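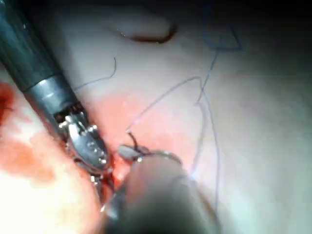
Subject: Re: [suture-skills] Switching the practice kits to Zusico thread

I've read the proposal twice now and I'm still not persuaded. Quoting the part I have trouble with:

> We tried the Zusico thread on the Fallix pads in December and
> everyone agreed it handles better than the Catano. It holds a
> knot with fewer throws and the tail doesn't spring back at you.
> At 340 for the box it also works out cheaper over a year. I'd
> suggest we change all the kits over before the next intake and
> stop reordering the old stuff.

"Everyone agreed" is doing a lot of work there. I was at that session. There were two of us who said we couldn't tell the difference, and one of those was me.

My first question is what "handles better" means. On a dry foam pad nearly any thread handles well. The Fallix pads are flat, they're stiff, and they grip the needle in a way I have never felt tissue do. Real tissue is slippery and soft, it shines back at you under the light, and it moves when you pull. If a thread only looks good on foam then all we've learned is something about foam. Has anybody tied with it on a wet pad? On chicken skin, even? I asked in December and didn't get an answer.

Second, the short tail. Most of our trainees are going to spend their time working with instruments, jaws almost touching, with a little hook of thread to pass across the gap. That's where they get stuck. They grab too far back, the end flips away, and they chase it. A thread that "doesn't spring back" may make that easier on the day and leave them worse off when they're handed something with memory in it. I don't know that this is so. But the proposal doesn't know that it isn't, either.

Third, fewer throws. Please let's not teach this. I don't care how well it grips. If the handout says one number and the thread lets you get away with a smaller one, people will remember the smaller one.

On cost: 340 is the price of the box, fine, but the boxes aren't the same size and the message doesn't say how much is in either of them. Item 1289 on the old order sheet was the Catano long pack, and we got a lot of sessions out of that. I'd like to see the two side by side, per length, before I believe "cheaper over a year." The Bhuiyan holders are also a bit coarse in the jaw, and I've seen them fray thinner thread -- if we end up throwing away every third piece, the saving is gone.

What I'd accept is a proper try-out. 20 knots each, both threads, wet pads, tied with instruments and with tails cut short. Cover the labels so we can't tell which is which. Then pull them and write down which ones slip. It would take one evening and I'll bring the towels.

Until then I'd keep reordering what we have. If the Zusico wins, I'll say so on this list and change my own kit the same week.

One more thing while I'm here -- whoever borrowed the fine forceps from the second drawer, the tips are crossed. They weren't crossed when I put them away.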